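Subject: Re: [gostenex-users] Subtitles drift after render, 2.x branch

On Wednesday a list member wrote:

> I have a 70 minute talk, cut in Gostenex, with subtitles imported
> from an SRT file. In the timeline preview they line up perfectly.
> In the rendered file they start out fine and by the end they are
> late enough that the audience laughs before the joke is on screen.
> I have re-rendered three times with different codecs. Same result.
> Is this a known bug or am I cursed?

Both are possible, but let's start with the bug.

What you describe sounds like the frame rate mismatch that has been with us since the subtitle track was rewritten. The preview reads subtitle times straight from the clock. The renderer converts them to frame numbers first, and it does that with the project rate, whatever your footage happens to be. If the project says 24 and the camera said 23.976, every line lands a hair off, and over a long talk the hairs add up to a wig. Changing the codec won't touch it, as you have now proved three times over.

Open Project Settings and look at the rate, then right-click the first clip and look at that one. If they differ, set the project to match the clip, save, close, and open the project again. The reopening matters. The subtitle track keeps the old rate in memory and guards it jealously until you quit.

Then delete the subtitle track and import the SRT again. I know. You will lose your styling unless you save it as a preset first — the button is under the little gear, where it was hidden by someone with a sense of humor.
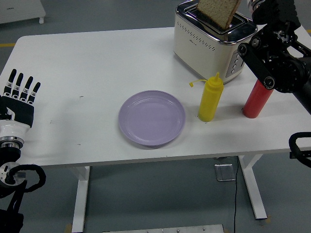
If the two rates already match, the next suspect is variable frame rate. Phones and screen recorders love it, and Gostenex takes whatever the file header claims at face value. Run the clip through Wulel with the constant rate option, swap the converted file in for the old one, and render only the last two minutes before you commit the machine to the whole thing. My own box needs 22 minutes for a full pass on something that size and sounds like a hair dryer for all of them, so I have become a great believer in short tests.

There is a patch in the Xia branch which makes the renderer use clock times, same as the preview. I have been running it since January with no drift. It does break subtitle export on projects with more than 16 tracks, so if you are that sort of person, keep the stock build around as well. Last I heard it was waiting for review, a condition some of our patches have come to regard as permanent.

If none of this helps, post the two rates and the first few lines of the SRT. Please don't attach the video. The archive is still recovering from the last one.

-- 
Sent from Plusencombe, where the upload speed is mostly a rumor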